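**Notebook – open day at Cleltley, September**

Doors at 9:40, first group in by 10. Writing this up in the evening while I still have it straight, because last year I waited and ended up with half a page and a coffee ring.

Short version: it was a really good day! We had 92 people sign the sheet, which is well up on what I'd planned for, and most of them stayed longer than their slot. The group from Otumcombe came in two vans and asked the best questions of anybody (more on that below). The Skerkuvico people only had an hour before their train and spent all of it at the two-arm table.

Running order as it ended up, for whoever sets up next time:

- 10:00 talk in the front room, Fatima Chauke, slides trimmed to 15 minutes
- 10:20 first group to the two-arm table, second group to the mobile base in the corridor
- swap at 10:50, then again after that with the next pair of groups
- lunch 12:30 (order more bread)
- afternoon free-flow, no groups, people wander

The free-flow afternoon was the better half. In the morning I kept having to cut people off in mid-question to make the swap, and I hated doing it. With no clock on us, folks could hang around for three or four sorting runs and start guessing what the arms would do next. One boy got very good at calling which arm would move first. I'd like to drop the groups completely next year, but Fatima thinks the vans need a fixed time or they all arrive at once. She may be right.

**Two-arm table**

Task was the travel-kit sort: toothbrushes, toothpaste and the little silver packets go down in a jumble on the wood top, baskets at the back, and the arms pick one item at a time. I love this task for visitors. Everybody knows what a toothbrush is, so there's nothing to explain before they start watching. The small packets are also hard in a way people can see for themselves – flat, shiny, barely any edge to grab.

We began each run with a fresh scatter, and from the second group on I let a visitor do the scattering. Should have done that from the start. They are much meaner than we are. I got packets tucked under tubes, brushes crossed over each other, one tube standing on its cap for about a second before it fell over.

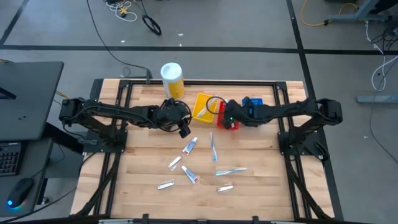 Arūnas Urbonaitė asked why we bother with two arms at all when one with a longer reach could cover the same top, and said that at Skerkuvico they had gone the other way and sold their second arm. For a plain pick and place, he said, he would still make the same choice. But he'd like to see us do something one arm can't, like holding a bag open while the other fills it.

Fair point, and I told him so. The honest state of it is that in the sort the arms mostly take turns, and the only real two-handed moment is when one passes an item across to the other. We do have the bag-filling on the list. I said I'd send him a clip when it works and he said he'd hold me to it, so now it's in writing.

Other things people asked, in no order:

- How does it know what to pick up? (Answered with the training set: 3898 demonstrations so far, all driven by hand. The number got a gasp from the Otumcombe group, who wanted to know who had done them. All of us, in shifts.)
- Does it get tired? From a girl of maybe six. Told her the motors get warm and we give it breaks. She approved.
- What does it cost to run for a day? Didn't have a good answer. Find one.
- Could it pack a lunch box? I would like this too.
- Is it watching us? Fatima took that one and was great with it, showed them the live view on the laptop so they could see exactly how little of the room it cared about.

**What worked**

The tape on the floor. Parents read it right away and kept the small ones behind it without our saying a word. Also the stop button demo at the top of each group: let a visitor press it, everything halts, reset, carry on. Takes a minute and the whole room relaxes.

The Zwane handouts were a hit. We printed 600 and I thought that was silly, but the teachers took stacks for their classes and there's one thin pile left.

**To fix**

- Second monitor for the live view. People at the back were on tiptoe.
- Resets were slow when I was alone at the table. Needs two of us, one talking and one tidying.
- The baskets want something grippy under them. One got nudged during a run in the afternoon and the drop landed on the rim.
- 4 stools, not benches. The benches ate the whole aisle.
- Log file from the after-lunch session is saved under the wrong task name. Rename before anyone trains on it.

Lost my voice by 3:30 and Fatima did the last hour at the table, including a run where she let the Otumcombe driver do the scatter. He'd been waiting in the van all morning and then stayed for five runs. I've put him down for the mailing list.

Packets and tubes go back in the gray drawer. Charger for the mobile base is still in the corridor, I'll get it tomorrow.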